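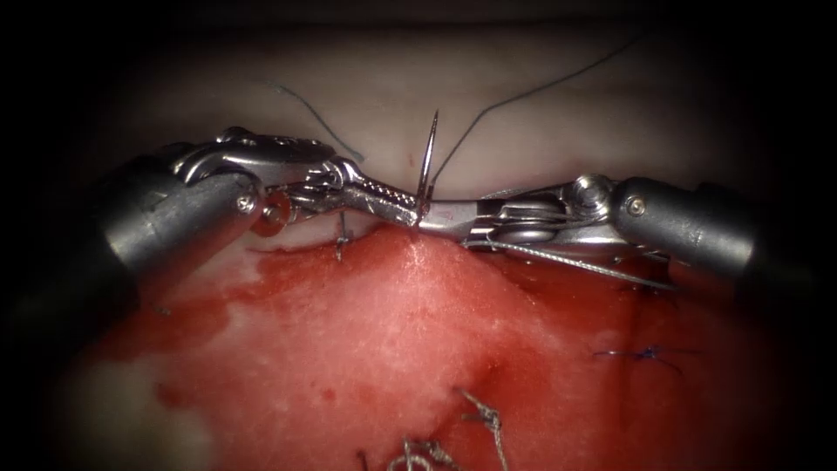 The first thing anyone said to me at the Samarakoon surgical center was that the robot had made the room quieter and she still hadn't decided whether she liked it. She was a scrub nurse, she had been on her feet since before breakfast, and she wanted it understood that the old way had involved a lot more elbows.

I had come for the center's staff and neighbors day on Friday, November 8, 2024, along with a shuttle bus of people who mostly worked for health plans. There was coffee. There was a tote bag from Filero, the firm that services the equipment, containing a second, smaller tote bag.

The tour starts in a corridor and stays there for longer than you'd like. Eventually you are let into a training room, where the surgeon's console sits against one wall like an expensive arcade game. You put your forehead to the viewer, slip your fingers into the loops, and discover that you have been clumsy all your life. I was asked to pick up a rubber ring and place it on a peg. It took me 4 minutes. A resident behind me in line did it while talking about parking.

What the residents do on it for real is mostly sewing. Two instruments, a curved needle, a length of thread, and a view in which a stitch fills your whole field of vision. The jaws have a wrist behind them, worked by little pulleys and cables, so the needle can be turned at angles that a straight-handled tool makes you plead for. The surgeon does the driving the entire time. Several visitors looked let down by this. They had been promised automation and here was a person with her shoes off, working pedals.

The automation is elsewhere, and it is duller. A scheduling program called Nania decides which room gets which case and when the instruments go down to be cleaned. It was switched on in September. Before that there was a whiteboard, which is still on the wall and still has writing on it. The staff will tell you Nania is better than the whiteboard, in the tone people use about a new brother-in-law.

The jobs have moved around more than they have gone away. The assistant at the bedside used to hold things for hours. Now the arms hold things, and the assistant swaps instruments, clears the suction, and listens hard, as the surgeon is across the room with her face in a box. Everybody repeats instructions back out loud. One technician said he talks more at work than at home.

Downstairs, in sterile processing, 13 people clean instruments that have a great many more crevices than the old ones did. They had 80 extra hours of training among them and would have liked more. I thought this was the best stop on the tour. Half our group skipped it for the sandwiches.

The shuttle back to the Ument lot left at 3:30. I have the smaller tote bag if anyone wants it.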